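## 4. Setting up the pillow task

Read section 3 before you start. Two students must be present, and one of them stays at the stop button.

1. Put the step platform against the side of the bed base.
2. Stack the two pillows at the end of the bed nearest the robot, with the green one on top.
3. Lead the power cable away over the floor. Do not let it pass under the platform.
4. Start the Kotetti program and choose "Press and hold".
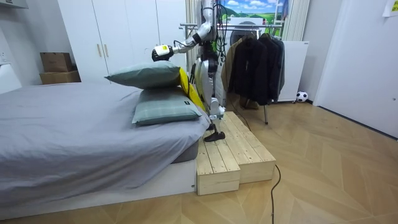
**Prurkberg Student Robotics Club, Home Tasks Group**

5. Let the gripper come down on the upper pillow and wait 20 seconds.
6. Save the run with your initials.

**Note:** The speed value must stay at 200 or lower. New members should use 184.

**Caution:** Do not lean over the bed while the arm is extended. If the robot moves its feet, press stop and call Irén Balogh.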